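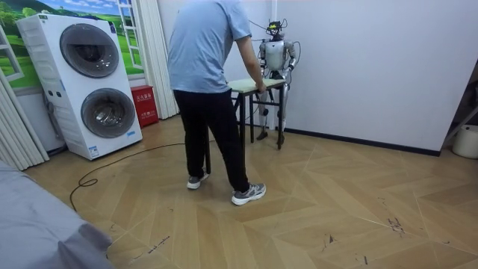 At the narrow green table, Villier open day.

The Villier building opens to the public once a year, in April, and I had never made it before this time. It is the old textile works on the river side of Clunley, and most people in town know it only from the bus. I went with my sister, who used to have a summer job in the dye house and wanted to see what was left of it.

Doors opened at 10. We were early and still had to wait behind a long line of families. Entry is free, but you need a ticket for the weaving floor, and those go fast. Get yours at the desk on the left before you do anything else. We did not, and ended up on the last tour of the day.

The ground floor is the museum part. It covers the mill from the first water wheel to the closing of the spinning rooms. The labels are short and easy to read. I spent the most time with the pattern books, which are kept under glass with one page turned each month. The one on show had samples of striped ticking, the kind used for mattresses, with the price per yard written beside each in brown ink. Next to it was a wage book. A girl of 15 was paid less than half of what the man at the next loom got, and both were fined for being late.

My sister was let down by the dye house. The vats are gone and the room is now used for school groups. The drain channels are still in the floor and she was able to show me where the indigo line ran. The staff member on duty did not know any of that and wrote it down.

We had lunch in the yard. There were 4 food stands. I had the lentil soup and bread, which was fine, and coffee, which was weak. Bring cash, as one stand had a card reader and it was the one with the longest line.

The upper floors are rented out as studios and workshops, and on the open day you can walk through most of them. Workar, the bookbinders, had the best setup for visitors. You could fold and sew a small notebook and take it home. Mine came out crooked. Yen, two doors down, makes paper lampshades and had a clearance shelf that my sister did well from. 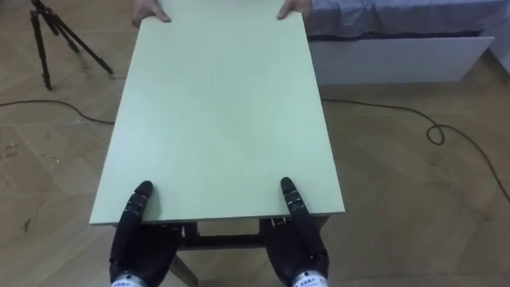
Two ends of the pale green board.

After that we had a long gap before our tour, so we sat by the river windows. The view takes in the weir and the backs of the houses on the other bank. There are panels about the flood there too, with a line on the wall to show how high the water came. It was over my head. The mill lost its whole stock of finished cloth that spring and took two years to get back to full work.

The weaving floor tour started at 3:30 and was led by Yuk-lan Wu, who has worked on the looms since the museum took them over. She kept it simple. She started with a hand loom, explained warp and weft, and then moved on to the power looms. Two of them run. She started the first one without much warning and it was very loud, even with the foam earplugs they give you. At full production there were 100 looms in that room, and she told us the weavers read lips and kept doing it at home.

What I liked most was seeing how a broken thread is fixed. Wu stopped the loom, found the end, tied it with a knot I could not follow, and had it running again in the time it took me to find my glasses. She let a few of the children try the knot on thick cord. The cloth they weave now is mostly dish towels for the shop. I bought 2 of them, blue check.

The tour ran over by roughly a quarter of an hour and the shop was closing when we came out, so look there first if you want anything.

Some practical notes. Parking behind the building is for tenants only, but the lot by the church is a short walk away. There is an elevator to all floors, slow and small, so strollers had to wait their turn. Restrooms are on the ground floor only. Earplugs are free at the weaving floor door. The pattern books are also open to readers by appointment during the year, and I have put my name down for June.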